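31st August and the sim writeup still isn't done, so a quick post before I lose the thread. Notes mostly for me and for Sânziana Grecu, who asked why our numbers jumped.

Short version. We stopped randomizing everything. For most of the summer the Penel policy trained on scenes where lighting, table height, textures, object pose and arm start pose all got shuffled every episode. 1000 episodes. Looked thorough. Transfer to the real arms was lousy – both grippers would go for the same object and then just sort of hover at each other.

So in August I split it up. Two stages. First stage, fixed lighting, plain walls, only object pose and start pose move. Second stage, turn the visual stuff back on, but slowly. Same total episodes, same network, same everything else. I changed the order and thats it.

The other change is the scenes themselves. Went back to Sandu (our scene builder, still held together with tape) and made the tables overlap at odd angles, marbled counter running over the dark one. Bright junk on top. The boundary between surfaces is where the old policy got its heights wrong, so now there's a boundary in nearly every scene.
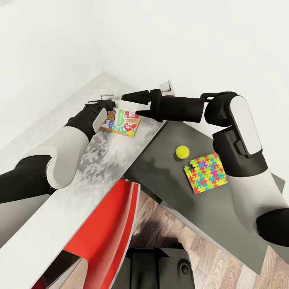
Irnier lab notes, vol. 2, no. 3

Both arms in at the card game box, tips nearly meeting. The box sits close to where the counter overlaps the dark table – this is the kind of start I care about. Puzzle mat and yellow ball are distractors, no reward attached to either.

Results, with the usual warning that I ran three seeds and would like more. All 3 beat the old setup on the bimanual reach. Two of them by a lot, one only barely, and that one also drifts left on the final approach, no idea why yet. Single arm tasks didn't move much either way. Fine by me, they weren't broken.

What I don't know: whether its the ordering or the new scenes. Yes, I changed both at once. Yes, Sânziana already said so. The ablation is queued on Erix, old scenes with new ordering and then the reverse, and the queue is long becuase everyone else has a deadline too.

One thing if you try this. Don't ramp the textures and the lighting together. I did at first and the loss went up like a wall and stayed there. Textures first, wait for it to settle, then lights. Camera pose jitter last, and small.

Config files are going up once I've pulled the hardcoded paths out of them. Probably after the ablation finishes. Email me if you need them sooner.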